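Search talks and notes
Enter keyword

Filed under: Venues & Receptions / Talk Notes

What I wish couples asked on the venue tour

OK, morning everybody, grab a seat, there's coffee at the back and it's decent this year. I've got forty minutes and far too many notes, so if I start talking like an auctioneer, wave at me.

I run the events side at Breltwood, which for those who haven't been out there is an old seed warehouse with a courtyard, a long upstairs hall and a parking lot that I will be complaining about later. We do weddings mostly, some anniversary dinners, a few company parties in the winter. I've been giving tours of that building for a long time and I'd like to talk today about the tour itself. The hour when a couple walks through your door and decides whether they can see themselves getting married there.

(Pause here. Ask who has given a tour this month. Hands up.)
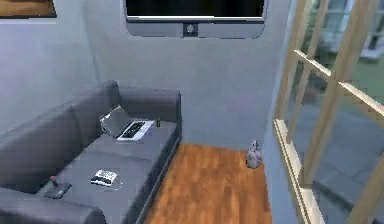
Faustine Pichon
Director of Events, Breltwood

Good, lots of you. So you know how it goes. They come in, they look up at the ceiling, one of them says "oh wow" and the other one asks how many people it holds. And we say the number, and everybody nods as if that settled something.

I want to start with that number. Ours on paper is 211 for a seated dinner. The fire certificate says so, the website says so. And I have served dinner to 211 people in that hall exactly once and I'd like never to do it again. The servers were going sideways between chairs. The band was set up practically in the coat room. The bride's aunt spent the evening with her back against a radiator, and she wrote to me about it, and she was right!

So now when a couple asks me what the hall holds, I ask them what they want to happen in it. Do you want dancing in the same room as dinner? Do you want a live band or a DJ? Are there wheelchairs, strollers, a grandfather who needs to be near a door? By the time we've talked that through, I'm usually steering them toward 109, and at 109 that room is lovely. You can get up and hug somebody without asking three people to move.

I know some of you have owners who want the big number on the brochure. Mine did too. What changed his mind was reading the thank-you notes from the two kinds of wedding side by side. Try it, it's a cheap experiment.

Second thing, the hour of the tour. (Slow down for this bit, I always rush it.)

We used to book tours whenever suited us, so mostly at ten in the morning. Everything's clean, the phone's quiet, the sun comes straight in from the courtyard side. And then the couple gets married at five in the afternoon in November and they've never seen the room after dark. I had a groom tell me in the middle of his own cocktail hour that it was "a different place." He was nice about it. He also meant it.

These days I offer two visits. One in daylight, one at the time of day they're thinking of for the ceremony. Yes, it's more of my time. I lose a few evenings in May, when everyone in the county seems to have gotten engaged at once. But the second visit is where I find out what they really care about. They've stopped being polite by then. They sit down. They ask about the restrooms. One couple brought a speaker and played their first-dance song, and they stood in the middle of the floor swaying with their coats on, and I went and hid in the pantry for a bit to leave them to it.

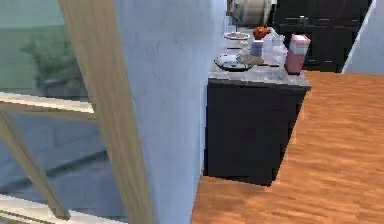

And turn the house lights to where they'll be on the night, please. Don't show people the room at full brightness and then describe candlelight with your hands. I did that for years. We have a dimmer with four settings and I could not have told you what any of them looked like from the back tables until Aurélien made me go and sit there.

Aurélien Lacroix is our chef, some of you have met him, he's the one who sends the long emails. He has opinions on chairs. But he's right that the staff should sit in every seat of the room at least once. We did it over two slow afternoons in February with a pot of soup. From table nine you can't see the head table at all because of a post. I'd been selling table nine as "cozy." Now we put the dessert there.

Right, rain.

(Get a drink of water first.)

If you have any outdoor space, you've got a rain plan, or you've got something you call a rain plan. Ours used to be one line in the contract: "in case of bad weather the ceremony will be held indoors." Indoors where? With the dinner tables already set? Who decides, and when? We had a wedding where the decision got passed from the mother to the planner to me to the couple and back to the mother, and by the time we'd all agreed, it was pouring and the string trio was under a tablecloth.

So the contract now names one person who makes the call, and the call is made at noon. The couple picks who. I ask them not to pick themselves. Once it's made, it's made, even if the sun comes out at two and everyone looks at me with big sad eyes. And on the tour, I walk them through the indoor ceremony first and the courtyard second. If they like the indoor one, we're in business. If their faces drop, I'd much sooner know that on the tour than on the day. A few have walked away at that point and booked somewhere else, and I think they were wise to.

Chairs, quickly. We rent ours from Oder, and I've been happy with them, but whoever you use, ask what happens if the ceremony chairs have to become the dinner chairs. That's called a flip and it takes people and time and it makes noise. Ours takes 31 minutes on a good evening. I tell couples that number and I tell them their guests need somewhere to be for all of it, with a drink and something to eat. Please don't promise guests "a few minutes in the hallway." I've been a guest in that hallway.

Now money. I promised I'd talk about money, and I can see a couple of you sitting up.

We used to have a fee called "service and sundries." I inherited it. A bride's father rang me up and asked what a sundry was, and I opened my mouth and nothing came out. It was ice, linens, the cake-cutting, and a person to stand by the gate. So I broke it apart. Every item has its own line. The cake-cutting fee we dropped altogether, it was making people furious over very little. The gate person stayed, and when it's written down as "someone to help your guests park," people are glad to pay for it.

The other change was the overtime rate. It's 500 for each extra hour, and I say it out loud on the first tour, standing in the hall. I don't leave it for page six. I can tell you that we sell more extra hours now than we did when it was buried, and the conversations at eleven at night are a whole lot calmer. You'd be amazed how generous an uncle becomes on a dance floor if he already knows the price.

Deposits I'm going to skip, there's a handout. (Check the handouts actually got printed. Ask at the desk.)

Vendors. I'll say this gently. A preferred list is fine, we've got one. What I don't like is a list with one name under each heading. We have at least three florists, three photographers and a range of prices, and couples can bring in somebody new as long as that person has insurance and comes to see the loading door first. The loading door is narrow. A very beautiful flower arch spent an evening in our parking lot because nobody had measured. We use Brondeck for lighting when the couple has no one in mind, and Quartey for the bigger tents, and I tell people plainly that we don't take a cut from either. Some venues do, and that's their business, but then say so.

And the parking lot, I did warn you. It's gravel. Gravel and heels is a bad marriage. For years I said "oh, it's rustic," with a little laugh. Now I walk couples from the far end of the lot to the door, in whatever shoes they came in, and I keep my mouth shut while we do it. Most of them arrange a shuttle after that. One bride bought every woman on her list a pair of flats and put them in a basket by the gate, which I thought was charming, and my own feet thought so too when she gave me the leftover pair.

I think I've got five minutes. Let me do the end of the tour.

Don't push for the deposit at the door. I know, I know. But walk them back to the quietest spot in the building, give them a glass of something, and then go away. Properly away. I say I have to check on a delivery, and I take ten minutes doing it. Couples hardly ever get to talk to each other on a tour, they've got a mother along, or a friend with a clipboard, or you. Some of ours come out of those ten minutes and book. Some come out and say they need to go home and think, and I give them the sheet with every line on it and my direct phone number, and I hold the date for a week with no charge.

If someone asks about the hold: yes, we've been burned by it, twice. I still do it.

Questions now, and if you're asking about liquor licenses please come find me at lunch, it's a long answer and it's different in every county.

Related talks and notes
– Seating charts for families who don't speak
– What to put in a one-page rain plan
– Late-night snacks that survive the kitchen pass
– Working with a narrow loading door
– Winter weddings: light, coats and candles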